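Milton clothing swap moves to bigger hall after packed first winter

The free clothing swap that started in a Milton living room is getting a proper home. Beginning this February, it will run in the Allness Hall on Chowdary Street, with twice the floor space, real changing stalls and a kitchen for the soup crowd (yes, there is a soup crowd now).

Reto Ammann got the whole thing going last fall, when he invited 14 neighbors over to trade winter coats their kids had outgrown. Word spread fast! By the third swap people were lining up on the porch steps, and by the fifth his couch had to be moved into the garage to make room for the racks.

"I thought we'd do it once and be finished," Ammann said. "Then people kept asking me when the next one was, so I kept saying Tuesday."

The rules are wonderfully simple. Bring up to 16 pieces of clean clothing, take home as many as you brought, and leave anything with a broken zipper at the mending table. Sweaters and sweatshirts go quickest, especially the plain ones in neutral colors, and regulars have learned to look through that rack before they even take their coats off.

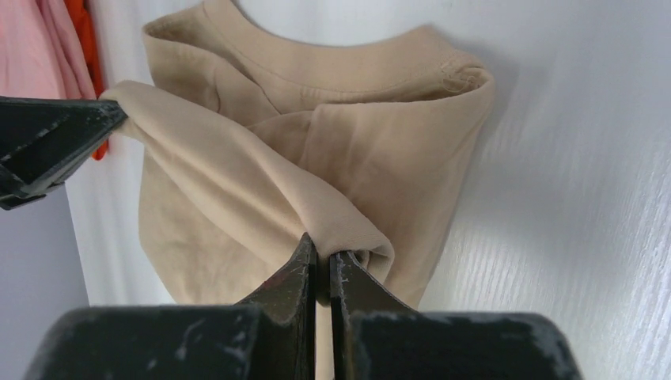 A beige crewneck sweatshirt with a ribbed collar.

The new hall also means the mending table can grow. It has been one card table and a borrowed sewing machine up to now, and the wait for a new button in January was almost longer than the swap itself. There will be two machines from this month on, and the Fillatard fabric shop is giving thread, patches and a huge tin of mixed buttons that is worth a visit all by itself.

Kids' shoes are still in short supply, particularly toddler sizes, and so are snow pants. Formal wear is the opposite story. Ammann has a full rack of prom dresses and would love to see them go dancing again before spring.

Doors open at 6 p.m. every Tuesday. Drop-off starts half an hour earlier at the side entrance, and parking is free behind the hall. Anyone who comes by bike can bring it into the lobby if it snows.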